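About us

Cuypers is a small firm that makes and repairs boxes. We make rigid board boxes with lift-off lids, archive boxes, slipcases and trays, mostly in short runs. We also mend old ones when there is enough left to mend.

How we started

The business was set up by Piroska Orbán, who had trained as a bookbinder and found that customers kept asking her for boxes to put the books in. For the first few years she worked alone in a single room above a bicycle shop. Nathalie Bosman joined to look after orders and accounts, learned to cut board in her second week and now runs the workshop side. We moved to our present building in March, three years after she came, when the board deliveries would no longer go up the stairs.

The name comes from the street where the first workshop was. Neither of us is called Cuypers, although we both answer to it on the phone.

What we make

Most of our work falls into two kinds. The first is storage for papers, prints, maps and photographs. These boxes are made from acid-free board with a plain lining, and we keep the standard sizes in stock. The second is boxes made to order for small makers and shops: tea, soap, knives, jewellery, board games. We have made a box for a single button and one for a ship's bell.

Our smallest order is one box. Our largest so far was 1530, for Lallmont, who sell seed and wanted a drawer system for their winter catalogue. That job took most of a summer and we had to borrow a second creasing machine from our neighbours at Promau.

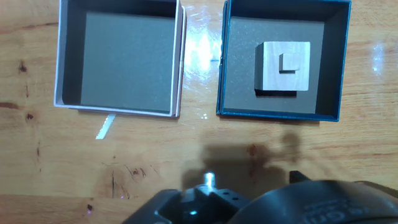
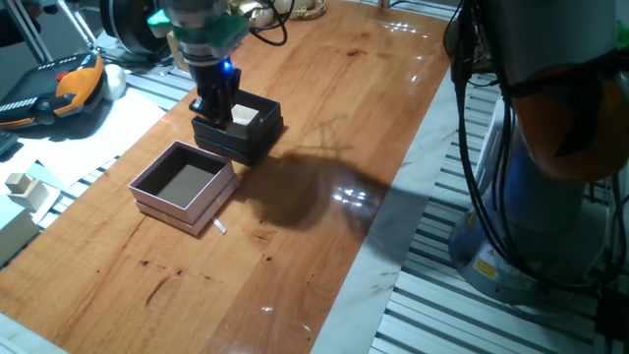
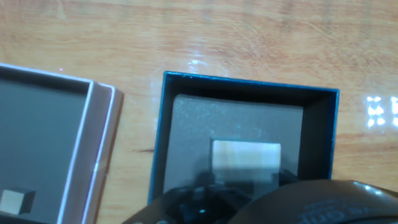
A small block and a wooden tabletop in each picture.

How an order works

Send us the measurements of the thing that goes in the box, not of the box. We add the clearance ourselves - usually two millimetres a side for paper, more for anything with corners. If you are not sure how to measure it, post it to us or bring it in.

We then send a price and a drawing. For orders of more than 100 we make a plain sample first, which is charged at cost and taken off the final bill. Covering papers and cloths can be chosen from our swatch book, which has 86 colours at present. The greens change from batch to batch, so please order spares at the same time if you think you will want them.

Normal delivery time is four weeks. Before Christmas it is six, and we stop taking new orders for the year when the list is full.

Repairs

Split corners, lost lids, torn labels and crushed walls can generally be put right. Mould cannot, and we ask you not to send mouldy boxes, as they have to be kept away from everything else in the building. We give a price once we have seen the box. Return postage is extra.

Courses

Twice a year we run a two-day course for beginners in the front workshop. Everyone goes home with a tray, a lidded box and a bone folder. The next dates will be put up on the Courses page in December 2018. Places are kept for people on the waiting list first.

Where we are

The workshop is in Unit 38 of the Itum building, on the ground floor, round the back past the loading bay. There is a bell. We are open in the mornings for collections and by appointment in the afternoons - the glue will not wait while we talk, so please ring first.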